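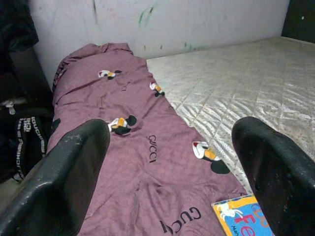
*Dusty-pink comforter, crumpled.*

November, notebook of the textile care bench, started 8:40

Continuing the wash tests for the filled bedding. Last time I wrote that the rinse is the weak point, and today I wanted to see it with numbers. Test pieces are the quilted squares which Huệ Huỳnh sewed for us from the Cakero fabric, all with the same polyester filling, all 600 g dry. I weighed each one again before the start because the room was damp in the night. Three were a little over, so I left them on the rack until they came back to the weight.

Program: gentle, 30 degrees, Pascual liquid detergent, 50 ml for the load. Spin low. Then the same program again with one more rinse. Casimiro thinks the extra rinse is a waste of water for a household machine. I think he is right for sheets and wrong for anything with a thick filling, but this is only an opinion until we have more pieces.

Results, morning:

- Normal rinse, after the spin: the water pressed out of the corner still foams when I shake it in the jar. Foam stays longer than one minute.
- Extra rinse: small foam, gone before I could write down the time.
- Seams: good on all squares except number 4, where the thread is pulled at the corner. It was like this before the wash, I found it in Huệ's note.

Drying is the bigger question. I put half of the squares in the dryer on low with the felt balls and half on the flat rack. After the first hour the dryer squares felt dry on the outside, but the balance said 4 was still at 515 g and I did not understand how it can be less than at the start. Then I saw I had forgotten to put the tray back on the balance after the zero. Number crossed out. Please, everybody, zero with the tray ON.

Second weighing, correct this time: the dryer squares are all still heavier than their dry weight. The filling in the middle holds the water and the hand does not feel it. I opened number 2 along the side seam and it was cold and wet inside, with the fibers stuck together in lumps the size of a walnut. After I pulled the lumps apart with fingers and gave it one more cycle, it went back to 600 g and the loft was nearly as before.

Flat rack: very slow. At 16:15 they were wet on the underside. I turned them and left the fan on.

Zubaida asked if we can say something about shine, because the Nernovum people complain that their satin cover looks dull after washing. I looked at two squares under the lamp and I see no difference, but my eye is not an instrument. The gloss meter is with Cyprian – he promised to bring it back when his paint samples are finished.

To do:

- repeat the dryer run, stop halfway and shake out the squares by hand
- repair seam on 2 before it goes in again
- ask Fulgencio if the drain hose can go lower, the machine keeps some water at the bottom
- order felt balls, two are coming apart
- weigh the rack squares first thing, before the heating starts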